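How to Get Old Wax and Polish Off a Wooden Table

Most advice on cleaning a wooden tabletop is written by someone who wants to sell you a bottle. I have tried a fair number of the bottles. Most of them put a new layer on top of the old layer and call it nourishment. Wood in a finished table is sealed, and it does not get hungry.

If your table feels tacky, shows every fingerprint or has gone cloudy, the trouble is probably buildup. Before you spend money, try this.

What you need

Dish soap, the plain kind
Two bowls
Four or five cotton rags, old T-shirts are fine
Odorless mineral spirits
Gloves and an open window

Step 1. Find out what you have

Put a drop of mineral spirits on a rag and rub a spot on the underside edge for a minute. If the rag comes away yellow or brown, that is wax or polish and you can go on. If the surface turns soft or sticky, stop. You will see people online tell you that every finish can take this. I would not bet a table on it.

Step 2. Wash first

Mix a teaspoon of dish soap into a bowl of warm water. Wring the rag out hard. It should feel damp and leave no puddles. Wipe with the grain, then go over it again with a rag dipped in clean water and wrung out the same way. Dry it right away.

A good half of the tables I get asked about need nothing more than this. The forum post that told me to use vinegar on everything had 353 replies, and as far as I could tell very few of them came from people who had compared it with soap.

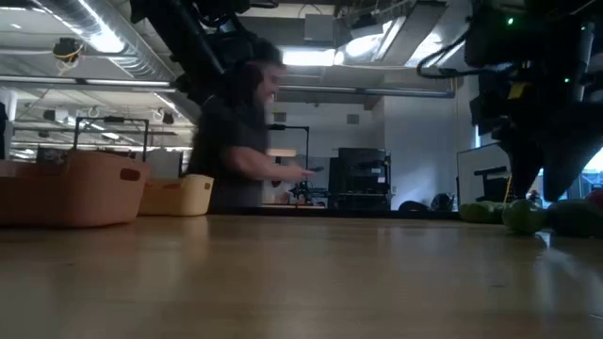 Plornau Adult Workshop, Home Repair Team

Step 3. Mineral spirits, if washing was not enough

Fold a clean rag into a pad, wet it, and work one small patch at a time. Wipe the loosened wax off with a dry rag before it sets again. Change rags often. A loaded rag only moves the wax from one end of the table to the other, and then you get to blame the product.

Lay the used rags flat outside to dry, away from anything that can burn. Do not ball them up in a trash can.

Step 4. Wait

Leave the table alone overnight. It may look dull in the morning. This scares people into reaching for the polish again. Look at it from a low angle by a window before you decide anything. Streaks mean you missed some wax and should repeat Step 3. An even, quiet surface means you are done.

Step 5. Wax, maybe

If you want a bit more shine, a very thin coat of plain paste wax will do it. Rub it on, let it haze, buff it off. Once a year is plenty, and I usually skip it. We did ours in the Eltow room last November and it has not been touched with anything but a damp rag.

What I would not bother with

Mayonnaise for water rings. It can work on some white rings, slowly, but so can plain petroleum jelly, and that smells better.

Walnuts rubbed on scratches. They darken a light scratch a little. A 2 dollar touch-up marker does the same job and you can pick the color.

Lemon oil. It looks great for an afternoon and then collects dust.

Anything that promises to clean, feed and protect in a single wipe. Read the back of the can and see if it says how.

Deep scratches, black stains and bare patches are a refinishing job and are covered on a separate page.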